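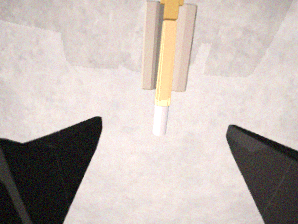 Figure 3.1 Square rod held vertically over a pale, mottled surface.

Chapter 3
Seasonal Demand in Guest Lodging

Lodging demand is measured in room nights. One room occupied for two nights counts as 2 room nights, regardless of party size. At the Iltberg guesthouse, occupancy reached 75 percent in December and fell by almost half after the school break. Yareli Ventura's study of Pindano found a second, smaller peak at harvest. Section 3.2 defines the occupancy rate; Section 3.3 applies it to a property with 8 rooms.

2 comments
8 shares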